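Setting Up a Vibrating Alarm Clock and Flashing Doorbell at Home

Household tips: alerting devices 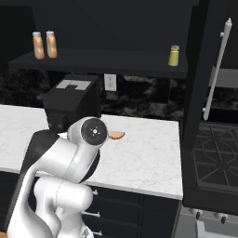 Where should the receiver for a flashing doorbell go?

Put it in the room where you spend most of the day, at eye level when seated, on the wall or shelf you face most often. A strobe behind your chair is easy to miss in daylight. If you spend your evenings in a different room, add a second receiver there. Carrying one unit back and forth works until the first time it is left behind.

The notes that follow cover vibrating bed shakers, flashing door and smoke signalers, and the small jobs that keep them working. They apply to most plug-in systems, including the Presia and Tekik units. Differences are mentioned where they matter.

Bed shaker placement

A bed shaker is a disk with a motor inside, connected to the alarm clock by a cord. Most people put it under the pillow. This is the strongest position, but the disk moves during the night and the cord can pull out of the clock. Between the mattress and the box spring it stays put, with a weaker signal. On a memory foam mattress the signal may not come through at all, and the pillow is the only practical choice.

To keep a disk from sliding under a pillow, place it inside the pillowcase and close the open end with a safety pin. Run the cord down the headboard side. Do not run it across the bed.

Test the shaker lying down in your usual sleeping position. A test with the hand tells you the motor runs and nothing more. Set the clock to go off in 5 minutes, lie down, and wait. If the vibration is faint, move the disk toward the shoulder.

Wooden bed frames can rattle when the shaker runs. In an apartment this carries into the unit below. A folded towel under each leg takes out most of it.

Volume settings

Many alarm clocks for hearing loss have a separate tone and volume dial. Start low. An audible alarm at the top of its range can be unpleasant for anyone else in the room and may be harmful close to the ear. Keep the clock at arm's length or farther.

Tone matters as much as volume. Age-related hearing loss usually affects high pitches first, so a lower tone at a moderate setting is often heard better than a high one turned all the way up. Turn the tone dial fully down, set the volume, then bring the tone up in small steps until the sound is clearest.

Take hearing aids out before you adjust an alarm clock. You will not be wearing them when it goes off.

Doorbell transmitters

The push button at the front door is a battery transmitter. Range in the manual is given for open air. Brick, foil-backed insulation, and metal doors all shorten it. The Tekik button is rated at 126 feet, and through two interior walls you should expect a good deal less.

Mount the button with the double-sided tape first and leave it for a day. If the receiver picks up every press, drill and screw it in. If it misses, shift the button off any metal frame and try again before you move the receiver.

When a neighbor's bell sets off your strobe, both systems are on the same code. On the Presia receiver there are 4 small switches behind the battery cover. Change one switch on the receiver and the matching one on the button. Both must be set the same way or the pair will not connect.

Strobes and lamps

Some receivers flash a lamp you plug into them. Use a lamp that is not controlled by a wall switch. Leave the lamp's own switch on, or the receiver has nothing to flash. Check the bulb type before buying. Several older receivers do not work with LED bulbs and will make them glow faintly or flicker at idle. The Flinier lamp module takes LED bulbs but not dimmable ones.

Anyone in the home with photosensitive epilepsy should speak with a doctor before a strobe of any kind is installed. A steady lamp or a shaker can be used in its place.

Smoke signals

A doorbell receiver is not a smoke alarm. If you rely on a strobe or a shaker for fire warning, buy a unit that is listed for that purpose and install it according to local code. Sound-activated modules that listen for an existing alarm must be placed close to it, with the door between them open. Test the whole chain monthly by pressing the test button on the smoke alarm and confirming that the shaker runs.

Backup batteries

Most vibrating clocks keep the time during a power cut, but not all of them will run the shaker on battery. Unplug the clock and test it. If the shaker stays still, you have a clock backup and not an alarm backup.

Replace the backup battery once a year. Write the month on a strip of masking tape and stick it to the underside of the clock. Do the door button at the same time. Cold weather drains these small cells quickly, and a weak one usually shows first as a missed press early in the morning.

Cleaning

Dust over the strobe lens cuts the light. Wipe it with a dry cloth. For grease, dampen the cloth slightly with water and unplug the receiver first. Do not use window cleaner, which can haze clear plastic.

The shaker cover on the Nwachukwu pad comes off and can be hand washed. Let it dry fully before you put the motor back in. Other disks should only be wiped.

Labels

Receivers with several colored lights are confusing to guests. Print the meaning of each light in large, dark letters on a white card and tape it next to the unit. Include the telephone signal if one is connected.

Keep the manuals, the spare tape pads, and the code settings in one envelope. An 80-page manual is hard to search at night, so mark the page with the reset procedure.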